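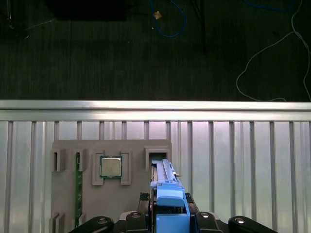 Last updated in March, 4:10 p.m.

Trorkby church tower to reopen to visitors after bell frame repairs

The west tower of the parish church at Trorkby will reopen to visitors at the start of the summer season. It has been closed for two years while the oak bell frame was repaired and the upper floor was relaid. Access will be by timed ticket from the north door, and the climb is 122 steps by a single stone stair with no landing above the ringing chamber.

The tower is the oldest standing part of the church. The lower stage is rubble with dressed corners and has no opening on the north side. The belfry stage is later and is tied to the first written mention of the tower, a payment for lead and timber entered in the parish accounts for 1428. The nave was rebuilt on a wider plan after that, which is why the tower arch sits off center when seen from the altar.

Work began after a routine inspection found decay in the ends of the main beams, where they are set into the west wall. Rainwater had been getting in behind a blocked gutter and running down inside the masonry. The tenor bell weighs 2240 pounds and hung from the worst affected pair of beams. Ringing was stopped the same week and the stair was closed to the public.

Koyama, the contractor for the timber work, cut back the decayed ends and scarfed in new oak, fixed with stainless steel bolts and plates. The beams now rest on stone pads with an air gap on three sides. Most of the frame was kept. New timber was used in the beam ends, one diagonal brace, and the sill under the treble, and each new piece carries a small incised mark on its underside so that it can be told apart from the older work.

The bells were lowered to the ringing chamber during the repair and were not taken out of the building. Clappers and bearings were cleaned and refitted. No bell was retuned. The tenor, which had a flat spot worn on the lip from long use, was turned through a quarter so that the clapper strikes fresh metal.

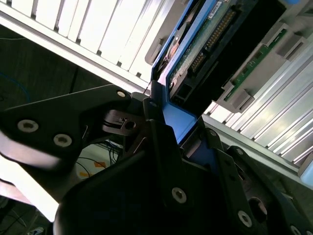 Hard drive in a blue carrier, at the slotted metal enclosure.

The masonry repairs were more limited. Open joints on the west face were raked out and repointed in lime mortar to a depth of at least an inch. Cement pointing from an earlier repair was removed where it came away without damage to the stone and left where it did not. The gutter has been replaced with a wider lead section that drains to the south, and an overflow spout has been added at the parapet.

Two features uncovered during the work will be on view. One is a blocked doorway at the level of the old nave roof, which shows that there was once a way from the tower into the roof space. The other is a group of masons' marks on the inner face of the east wall, previously under limewash. The marks match a set recorded at Sterlow, on the chancel buttresses, and the parish report suggests that the same crew may have worked at both places. It does not give a date for either group.

A fragment of carved stone found in the rubble fill behind the beams has been removed for study. It has a two-strand plait on one face and is broken on all sides. It had been reused as packing and cannot be linked to any known monument in the churchyard. It is being kept in the museum store at Clatham and will not be on display this season.

Visitors should note the following changes. The stair is now one way at a time, controlled by a light at the foot and another at the top. Bags larger than a day pack must be left at the door. The parapet walk is open on the south and west sides only, and closes in high wind or when there is ice on the leads. There is no step-free route to any level above the nave floor.

Ringing will resume before the tower opens, beginning with the lighter bells. The tenor will be added once the new joints have been checked under load. The stair will be closed during ringing, and times will be posted in the porch.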